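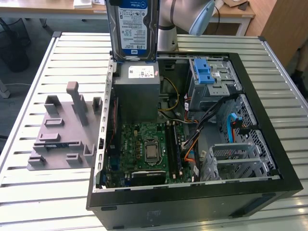
Nonex Open Day Recordings: README

What is in this folder

The folder holds robot recordings made during the open day at the Fusden workshop in May. Visitors could watch an arm work on desktop computers with the side panel taken off, and ask the operator to repeat a step. In total there are 126 recordings, with nearly 300 minutes of video.

Tasks shown

- drives: handling hard disks and their blue plastic carriers
- fixture: handling parts at the gray fixture board
- talk: short pieces where the operator explains and the arm does not move

The drive task was the one most visitors asked for. It needs patience, as the space in the bay is narrow and the fingers must come in at the right angle. Please do not take the speed of these recordings as normal working speed — we slowed the arm down for the public.

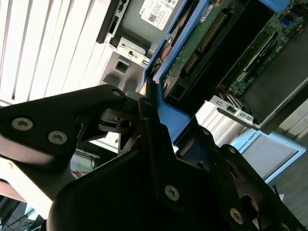
Wrist camera, drive task: gripper at the lower corner of the blue carrier.

How the files are named

Each name starts with the task, then the session (morning or afternoon), then a running number. Failed attempts are kept and have the letter f at the end. The afternoon session has more of them, because guests were allowed to choose the start position.

The fixture task uses a board with brackets, upright slots and a housing with an opening in front.

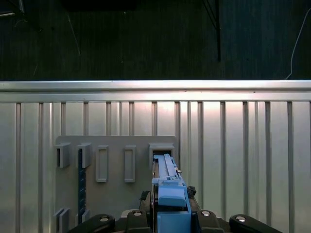
Labels for this task were written by hand on the same evening and checked once. If a label says "partial", the part was moved to the board but the operator stopped before the end. The file labels.csv has 1,240 rows, one for each step and not one for each recording.

Known problems

In 20 recordings the sound is missing. Some morning files begin a little late. The Sestitz copy of the folder is older and has no talk files, so please use the Lamont copy.

Contact

Questions and corrections go to Davina Baxter. Please write the full file name in your message.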